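# About Stulora

Started small – a rented unit in Jurnach, one delivery van, too many boxes. Now a bathroom showroom and fitting team. Still in Jurnach. Still the same van most days.

We sell and fit vanities, sinks, faucets, mirrors. Small bathrooms mostly, the kind where the door hits the toilet. Full refits too if you can wait till November.

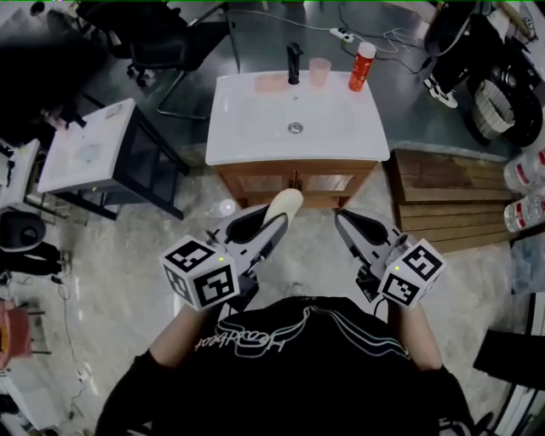 One customer over in Albers wrote to us that she'd had three quotes before ours and we were the only ones who asked where she kept her towels. Fair enough. We do ask. Storage is half the job, and people forget untill the old unit is out.

How it works. You call or drop in. We measure, free inside Jurnach and Albers. Written price, good for 3 months. Deposit of $200 holds your slot, comes off the final bill. Fitting dates by text the week before.

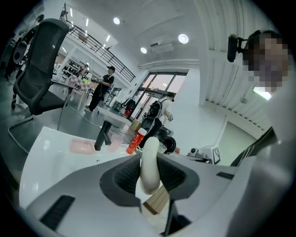 Old units get hauled away if you want, no extra charge. Plumbing under the sink is included, moving pipes to another wall isnt – we'll price that seperately. Past 1,000 bathrooms now, last count 1,868.

Second showroom in Murik, smaller, faucets and mirrors only. Parking round back. Ring the bell if the front's locked, we're probably unloading.

Page updated Mar 5, 2025. New price list at the desk.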